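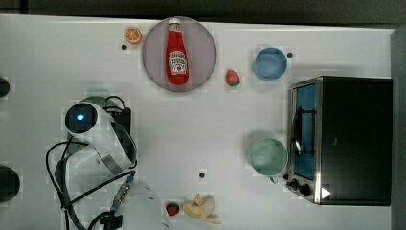
6/11/20

Second week with the Tolodard evaluation kit. Reinstalled the controller software before lunch after it refused to load the saved calibration. Prurkov's support desk had warned me that the file format changed between the May release and this one, and that old files would be rejected without a message. They are. The log shows nothing at all. I redid the calibration from scratch, which takes 16 minutes if the operator doesn't bump the table, and I bumped it once.

Pick trials ran from one o'clock. The demo task set that comes with the kit is all kitchen work: move the fruit, put the ketchup on the plate, take the ketchup off again, mug to the left, mug to the right. Jasmina Stan wants to know if it will generalize to our own parts. I told her I can't answer that from fruit. The banana is the most useful item in the set, being a bad shape with the peel open, and the planner proposes a different grasp for it nearly every time. The strawberries are small enough that the default approach height is wrong. Lowered it by 3 mm in the config and kept going.

The ketchup bottle is slow. The planner treats the glossy red surface as poor depth data and takes extra views before it commits. The manual calls this "confidence gathering" and gives no way to limit it. Found a parameter in the sample scripts that looks related, max_views, undocumented. Set it to two. Cycle time came down. Left it at two for the rest of the afternoon and made a note to ask whether that voids anything.

Total logged attempts since the kit was unpacked: 1,559. That figure includes aborted ones, because the logger doesn't separate them from failures. I wrote a short script to split them by exit code. Two of the codes are not in the manual either. Sent both to Prurkov.

Cabling remains my main complaint. The loop at the arm is long and the supplied clips don't hold it. When the wrist turns past a certain angle the slack swings over, and I have started to restrict the joint range in software to keep it out of the way. This costs reach on the far side of the table. The Kapoor arm we had on trial last year ran its cables inside and we never thought about it. On the other hand the Kapoor needed a separate camera mount, and we spent a good part of that trial recalibrating it.

Barrett Van Dusen came by at four with the quote. The license is per arm, per year, with the Prindosura planning module priced separately. The sales sheet had implied it was included. Without it the kit will still do fixed poses, and for fixed poses I would buy something cheaper. Support is capped at some 120 hours for the first year. He thinks that can be negotiated. I'd rather they fixed the logger.

Left to check: repeatability after a cold start, emergency stop recovery (today it came back with the gripper open, need to see if that is a setting), and the toaster oven door task, which I haven't attempted. The script for it assumes the handle is horizontal relative to the base. On my table it is not, so either the oven gets turned or the script gets edited. Will try the script first.

Saved config as rev 3. Backed up logs. Power off at the wall.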